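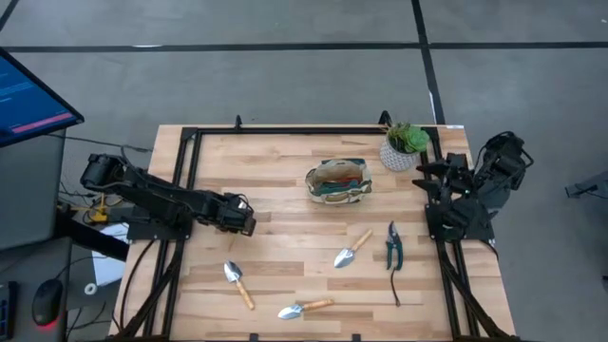 # Contrôle de printemps du local de jardinage partagé

Fiche remplie le 24 mai 2023, à garder dans le classeur vert avec celle d'avril. Merci à toutes celles et ceux qui prendront le temps de lire les commentaires jusqu'au bout - je sais que je suis bavarde, mais c'est souvent dans les petites remarques qu'on retrouve ce qu'il faut faire ensuite !

## Accès et circulation

- [x] Porte d'entrée : s'ouvre en grand, ferme à clé. Un peu de graisse sur le gond du bas ne lui ferait pas de mal.
- [x] Allée centrale dégagée jusqu'au fond.
- [ ] Éclairage : le tube au-dessus des semis clignote toujours. Déjà noté en avril, je le remets donc ici avec affection et insistance.

## Eau et électricité

- [x] Relevé du compteur d'eau : 1683.
- [x] Disjoncteur différentiel : testé, il saute bien.
- [ ] Raccord Drenance de la cuve : suintement au joint. J'ai serré d'un quart de tour et posé un seau dessous, à revoir avant les grosses chaleurs.
- [x] Rallonges enroulées et suspendues, aucune gaine abîmée.

## Petit outillage et gants 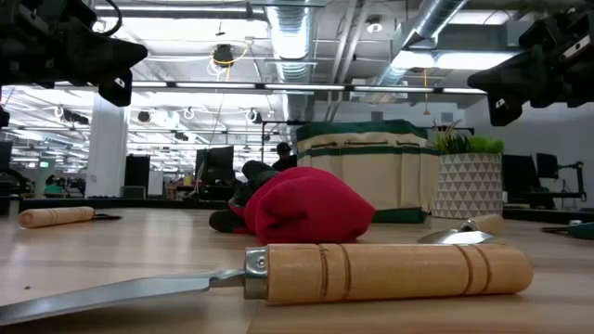

Les transplantoirs ont beaucoup servi pendant les plantations, et je demande à chacun de faire le même petit geste avant de les ranger : tenir le manche d'une main, la lame de l'autre, et vérifier que rien ne tourne. Regardez surtout la jonction - sur le grand modèle à manche de bois clair, c'est la bague de métal avec son petit rivet qui tient tout, et un rivet qui prend du jeu se sent tout de suite dans la paume. Pour les gants, retournez-les et cherchez les coutures fatiguées au bout des doigts.

- [x] Manches sans échardes.
- [ ] Sécateurs : ressort à remplacer sur le numéro 16, mis de côté avec une étiquette.
- [ ] Gants : il manque des petites tailles, commande à passer chez Usow.

## Produits et secours

- [x] Armoire fermée, bidons étiquetés et debout.
- [x] Extincteur n° 853 : plombé, aiguille dans le vert.
- [ ] Trousse de secours : plus de compresses, et le sérum physiologique est périmé.

Prochain passage à l'automne, sauf pour le joint de la cuve, que je regarderai dès la semaine prochaine en venant arroser mes tomates.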